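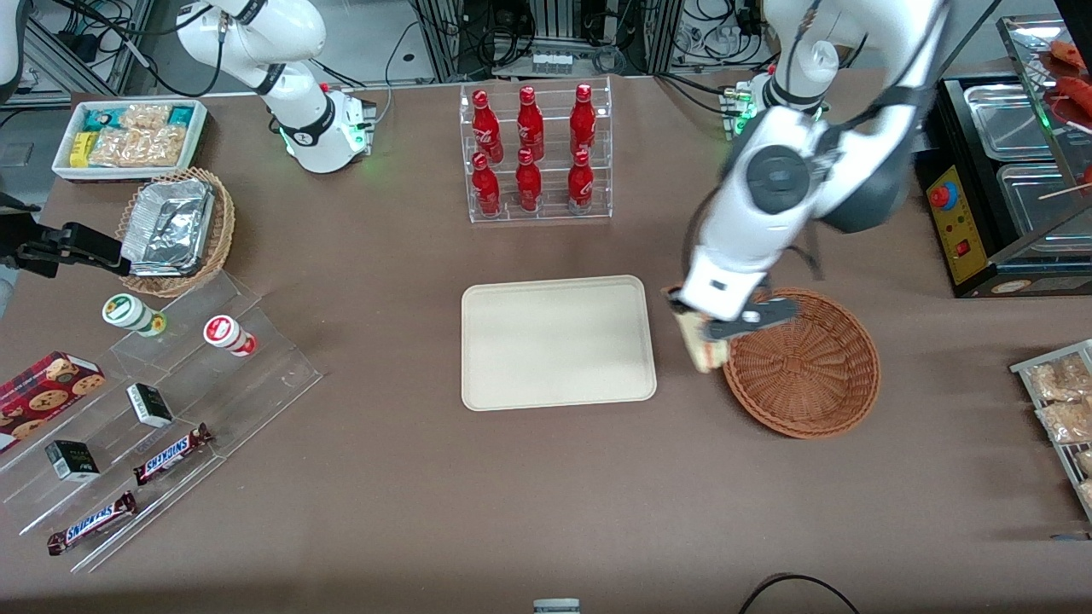
How do you lay out a snack table so it still makes sense after an hour of people picking at it?

Give every kind of food its own home, and leave one basket with nothing in it until the food is being handed out. I've been doing snack tables for the fall open house at Givholm since 2023, and the spare basket is the single best habit I've picked up. I love that basket!

I used to cram everything together in the middle. It looked generous for a few minutes and then it looked like the bottom of a backpack. People dug around for crackers, the sandwiches got leaned on, and the cookies ended up under the drinks. Now I work outward. Crackers and small packets go in a long white tray at the back, where you can see straight into it. The foil containers with the crinkly lids get stacked in a round wicker basket of their own, which keeps them from sliding when somebody bumps the table (somebody always bumps the table). And the little round containers and boxes go up on a clear stepped rack, my favorite purchase of the whole year. I got mine at Puveo, in the aisle with the nail polish organizers, and I think that's what it's meant for, but oh, it is so good for snacks. Everything gets a front row seat.

About the cloth. I went with a dull brownish mauve after two years of bright white, and I'm never going back. White shows each crumb, and it fights with all those shiny wrappers. On the darker cloth the reds and greens of the packaging do the decorating for you. My old white one has been demoted to the ironing board.

Then there are the baskets themselves, and I could go on for pages. I like them round and shallow with a thick rolled rim, the kind where the weave spreads out from the middle like spokes. A deep basket swallows a sandwich whole. In a shallow one, even a single sandwich looks like somebody meant it for you. I buy them secondhand when I can, and there's a shelf at the Haddad shop where they turn up for 3 dollars apiece. I own 13 now. My hall closet is mostly wicker and one vacuum cleaner.

For the sandwiches I'm a triangle person, firmly. Cut corner to corner, wrap snugly in clear film, and set them down so the filling shows. You want people to be able to choose without picking up every single one and turning it over. Something red and something green between pale slices will go before anything else on the table, I promise.

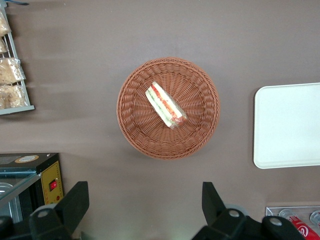

Nabil Matar wrote in after my last basket post to say that I was wrong about wrapping the night before: the bread goes soft where the tomato touches it, and he'd much sooner butter both slices right to the edge and wrap in the morning. I tried it his way with a batch from the Flallell bakery and, okay, he's right. The butter makes a real difference — even the corners held up. I'm still making my cucumber ones the evening before, though, with the slices patted down on a dish towel first.

One more thing on breads and pastries. I stand the bagged ones up in a wire rack instead of laying them in a pile. They take up hardly any table that way, and the bag at the bottom doesn't get squashed into a pancake. Mine is an old metal one from around the house that I'm pretty sure held magazines back in 2000.

Next up I want to try labels on little wooden pegs, clipped to the basket rims, for the people who can't have nuts or dairy. Georges Darwish has offered to do the lettering, and his handwriting is gorgeous, so I've already bought the pegs. If you've found a pen that doesn't bleed into bare wood, please tell me which one!

Contact | Copyright 2023 – all rights reserved | Back to top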